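Published October 2024
By the Sitico Screen Music Group

4.2 Song placement and episode recall

Viewers in the September panel watched one full episode of a musical drama series and were then asked to write down, in order, the events they remembered. We coded each answer for whether it named a plot event, a song, or both. The panel had 471 members, all regular viewers of scripted television, recruited through the Fitport mailing list. Nobody was told in advance that music was the subject of the study.

The episode had 11 musical numbers. Two of them were mash-ups, in which lines from one song are sung over the tune of another. Seven were performed on a stage or in a rehearsal room, where the characters know they are singing, and the remaining four were fantasy numbers that the other characters do not hear. We refer to these as staged and unstaged numbers, following the terms used in the Lund coding guide.

Staged numbers were named more often than unstaged ones. The difference was clearest among people who had not seen the series before. They often wrote down a staged song as an event in its own right ("they sing at the wedding"), while unstaged songs tended to be folded into the plot point beside them or left out. Regular viewers of the series showed the same pattern in a weaker form. Figure 1 accompanies this section.
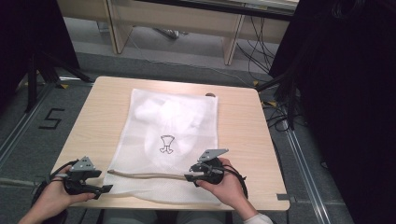 Figure 1.

Mash-ups behaved differently from the other numbers. Panel members recalled that a mash-up had taken place but frequently gave the title of only one of the two songs. Where both titles were given, the older song usually came first. We had expected the song that opens the number to be favored, and the answers did not support this. The order in which a viewer first got to know the songs may matter more than the order in which they are heard, but our questionnaire did not ask about that.

We also looked at who sings. A number led by a main character was more likely to be tied to the correct storyline than one led by a supporting character. When a supporting character had the lead, answers often moved the song to a different point in the episode – most often to the closing minutes. The Jurik recall scale, which gives partial credit for events placed out of order, reduced this gap but did not remove it.

Two limits should be noted. The panel saw a single episode, and its songs were all taken from films, so many viewers would have known them already. A themed episode of this kind may not stand in well for a season built on new songs. We also left out 17 answers that listed songs without any plot events, as these could not be scored for order. They are treated separately in Section 5.

Related items
Opening titles and the skip button
Laugh tracks and viewer memory: a short review
Coding guide for sung dialogue

This site uses cookies to remember your reading preferences. Accept | Manage settings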